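Brarkus 灯带控制器使用手册 第三节:接线、配网与调光曲线(家用吊顶和橱柜底灯适用)

写在前面几句

前两节讲的是开箱和选电源,如果你是直接跳到这一节的,麻烦先回去把电源那部分看完,真的,我自己第一次装的时候就是嫌啰嗦没看,结果拿了个十二伏的电源去带二十四伏的灯带,亮是亮了,暗得跟没充上电的手电筒一样,折腾了一个晚上(还把吊顶的检修口拆了又装)。这一节我会从断电开始,一直写到调光曲线存好为止。我手上这台是 Brarkus 五路输出的那款,配的灯带是 Illier 的双色温款,手机端用的是 Cimia 这个应用。你的灯带如果是单色的,后面讲色温的步骤跳过就行。

3.1 动手之前

你需要的东西不多:一把小号一字螺丝刀,一把剥线钳,一支万用表,还有几个冷压端子。端子不是必须的,但我强烈建议用!灯带出厂带的那截线又细又软,直接塞进接线柱里,拧紧的时候铜丝很容易散开,散出来的一根碰到隔壁那一路,控制器就报错了。

注意:请在配电箱里断开这一路的空气开关,墙上的开关关掉不算断电。断开之后用万用表量一下电源输入端,确认没有电压再动手。如果你对强电这一侧没有把握,输入端就请电工来接,低压这一侧自己慢慢弄完全没问题。

注意:控制器不要塞在保温棉里面,也不要贴着别的电源放。它自己会发热,四周留出一点空隙,吊顶里最好挂在龙骨侧面。

3.2 接线

1. 把控制器翻到有接线柱的那一面。左边两个是电源输入,标着正负;右边一排是输出,五路,编号从左到右。

2. 剥线,露出来的铜丝跟端子的长度差不多就好,套上端子压紧,轻轻拽一下,拽不动才算合格。

3. 先接输出,后接输入。双色温灯带是三根线:公共正极、冷白负极、暖白负极。公共正极接到标着 V+ 的那个位置,冷白接第一路,暖白接第二路。别问我为什么强调这个,我家餐厅那条冷暖是反的,我在应用里拖色温滑块,越往暖拖越白,还以为是软件的毛病。

4. 第三、第四路可以再接一条双色温灯带,第五路留给单色的。我拿第五路接了酒柜里那条短的,挺合适。

5. 检查一遍极性,然后接电源输出到控制器输入。

6. 合上空气开关。控制器侧面的小灯先红后绿,绿色常亮就是正常;如果一直闪红,马上断电,回到第 2 步看看有没有铜丝散出来。

说明:灯带长的话,请从两头供电。一头供电的时候,尾巴那一段会明显发黄发暗,这是线路压降造成的,换控制器解决不了。我家客厅绕了一圈,后来老老实实从另一头补了一对线回来,整圈才算均匀。补线用粗一点的,正极和正极并在一起,负极各归各路,千万别并串了。

说明:铝槽能装就装。灯珠贴在铝槽里散热好很多,再扣上乳白的罩子,一颗一颗的亮点就看不出来了。橱柜底灯尤其要装,台面要是抛光的石材,不装罩子会映出一排小光点,看久了很烦。
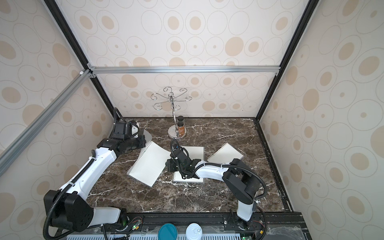

Ajayi灯光铺子在这一节下面留过言,说铝槽的事还可以再补一条:橱柜底灯别贴着墙装,往柜门那一侧挪,光才会落到你切菜的地方,贴墙装的话亮的全是墙面,手底下反而是暗的。铺子那边还提到,转角处不要硬折灯带,在剪切标记上剪断,用软线跳接过去,硬折的地方用不了多久就会断一截不亮。

这两条我都认,转角那条我还吃过亏。补充一句,剪切标记是灯带上印的小剪刀或者一道黑线,一定剪在标记正中间,两边的铜点各留一半,焊接或者用卡扣都够用。剪偏了那一小段就废了,还好通常也就废那么一小段。

3.3 配网

这一步大家问得最多,其实顺序对了很快。

1. 手机连上家里的无线网络,请连 2.4G 的那个。路由器要是把两个频段合并成了一个名字,先去路由器后台临时分开,配好了再合回去也不影响。

2. 打开 Cimia,点右上角的加号,选"灯光控制器"。

3. 长按控制器侧面的圆形按键 6 秒,指示灯变成蓝色快闪后松手。按短了只会切换开关,按过头了会恢复出厂,所以看着灯松手最稳当。

4. 应用里会跳出设备,点进去,输入无线密码。

5. 等指示灯回到绿色常亮,给每一路起个名字。名字起得具体一点,"客厅左"、"客厅右"这种过两个月自己都分不清,我现在用的是"沙发背后"、"电视上面",一眼就明白。

注意:控制器的固件低于 147 版的话,配网成功后会提示升级。升级途中不要断电,也不要退出应用,屏幕上的进度条会停在中间好一会儿,别急,去倒杯水回来就好了。

如果找不到设备,按这个顺序试:先把手机的定位权限打开,再把手机上的代理之类的软件关掉,还不行就把手机拿到控制器附近。吊顶里有大片金属龙骨的,信号会差不少,我最后是站在餐椅上配成的(扶稳再上去!)。

3.4 调光曲线

终于到我最喜欢的部分了。很多人装好灯带,嫌它"一开就刺眼,调暗又像直接灭了",多半是曲线没设。人眼对暗处的变化特别敏感,控制器默认的线性曲线在低亮度那一段变化太陡,看起来就是一格一格地跳。

1. 在设备页面点"高级",找到"调光曲线"。

2. 选"对数"。选完立刻拖一下亮度滑块,你会发现最暗那一段顺滑多了。

3. 设置最低亮度。从最低往上慢慢推,推到灯带整条均匀点亮、没有闪烁为止,点"设为下限"。不同批次的灯带这个值会有差别,所以每一路都要单独来一遍,别偷懒复制。

4. 设置渐变时间。我开灯用 1 秒,关灯用 5 秒,晚上关灯走回卧室那几步路刚好还有点余光。

5. 设置色温。白天我放在偏中性的位置,晚饭后用定时自动转到暖白。双色温灯带两路一起全开的时候最费电,如果你的电源余量不大,在同一页里把"总功率限制"打开,控制器会自己压住两路的总和。

6. 点右上角的保存。没点保存就退出的话,前面全白做,这个应用不会提醒你,我反馈过,2 月那次更新也没改。

说明:用手机拍视频的时候如果看到画面有横条纹在滚,到"高级"里把调光频率改成 3,753 赫兹那一档,再拍基本就干净了。频率高了控制器会稍微热一点,平时不拍东西的话用默认档就可以。

3.5 几个常见的小毛病

灯带关了以后还有一点点微光:多数是墙上装了带指示灯的开关,换一个不带指示灯的,或者把开关改成常通,全部交给控制器管。

某一路突然不亮:把它换到旁边一路试试,亮了就是输出口的问题,不亮就去查灯带和焊点。换线之前记得断电。

停电来电以后灯自己全亮了:到"通电状态"里选"保持上次"。默认是全开,半夜来电那一下真的能把人吓醒。

应用里显示离线,按键却能控制:路由器换过密码,重新走一遍 3.3 就好,曲线和名字都存在控制器里,不会丢。

本节最后修改于 10 月 26 日,改了 3.2 里补线的写法。遥控面板的配对放在第四节,面板用的电池不随盒附送,需要提前备好。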